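# Flurnside to Vote on Its Own Apostrophe

FLURNSIDE -- The town will decide in April whether the street that runs from the post office down to the creek is Sasaki Lane, Sasaki's Lane or Sasakis Lane, a matter that has been before the council in one form or another for 11 years and has so far produced three street signs, all different, all still standing.

The vote is advisory. The council can ignore it, and two members have said they might.

Like most things in Flurnside, the trouble started with a resurfacing job. When the old sign at the creek end was knocked down by a gravel truck, the county sent a replacement with an apostrophe the town hadn't asked for. A complaint went in. The county sent another sign, this one with the "s" but no apostrophe, and put it up halfway along the street, next to a mailbox. The original spelling survives only at the post office end, where the sign leans at an angle that makes it easier to read from a bicycle than from a car.

Delivery drivers have learned to cope. The county's mapping system has not. It currently lists the three spellings as three separate streets, one of them with no houses on it. That one has its own snowplow budget line, which last winter came to $2000 and was, according to the public works report, "fully used."

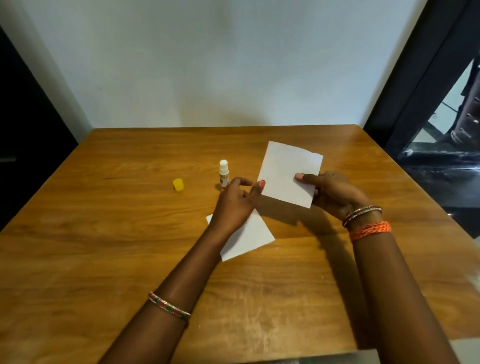
Residents were invited to send in written comments before the winter break, and they did, at a length the clerk's office was not ready for. One letter runs to six pages and includes a family tree. Another is a single word, underlined. A third proposes naming the street after the gravel truck.

Costel Tomić, who has lived at the creek end long enough to have had all three addresses, wants the plain version back. He has kept every piece of mail that came to him under the wrong name and brought it to the last meeting in a grocery bag.

"I'm not a fanatic," Tomić told the council, before reading aloud from a seed catalog addressed to "C. Tomic, Sasakis Lane, Flurnsize." He was asked to stop at the three-minute mark and kept going until just past five.

The other side has its own points to make. Supporters of the apostrophe say the lane was named for the Sasaki nursery, which sold fruit trees from a lot near the creek, and that people always spoke of going down to Sasaki's. Taking the mark away, they argue, would be taking the nursery away a second time. Their yard signs are green and very well made, and at least one has the apostrophe in the wrong place.

The third group, which favors Sasakis with no apostrophe, holds that there was more than one Sasaki. This is true. It has not helped them much. They have the fewest yard signs, and their spokesperson moved to the next town over in the middle of the campaign, though she still writes in.

Nobody on the council has been able to find the paper that named the street in the first place. The town's early road book skips from one page to a much later one, and the pages in between were last seen, as far as anyone can say, when the records moved out of the old firehouse. A search of the basement turned up a box of parade ribbons and the missing half of the zoning code, which the town had been doing without.

Then there is the bill. New signs, a corrected map filing and a notice to the households on the street would cost $3000, whichever spelling wins. Keeping all three signs costs nothing, a fact that one council member brought up near the end of the last meeting and that was met with a long silence -- the sort a room goes into when it has already printed the ballots.

The ballots have indeed been printed, though not without incident. The first batch listed "Sasaki Lane" twice, once with a space in front of it. The second batch was fine until someone noticed that the question at the top asked voters whether they "favored" the street. A third batch is now in use, and the clerk's office says it has been read by several people, out loud, slowly. 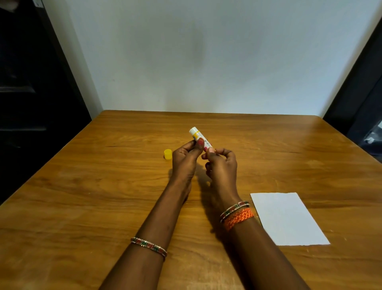 *A wooden table against a white wall.*

Voting will be open to anyone registered in Flurnside, whether or not they live on the street, which has annoyed the people who do. A motion to limit the vote to residents of the lane failed when it became clear that the motion would have to spell it.

Polls open at 7 a.m. at the library and close at 6 in the evening. Voters may pick one spelling only. Write-ins will be counted but, the clerk's office adds in bold type, "will not be used." Parking at the library is tight, and voters are asked to leave their cars on the street behind it, Orchard Road, on whose spelling there is general agreement.

If no version gets more than half the votes, the top two will go to a runoff in the fall. The council has not said what it would do in the case of a tie. Tomić has said what he would do, which is keep collecting the mail. He is on his second grocery bag.

The county, asked for comment, replied promptly. Its letter was addressed to the Town of Flurn Side.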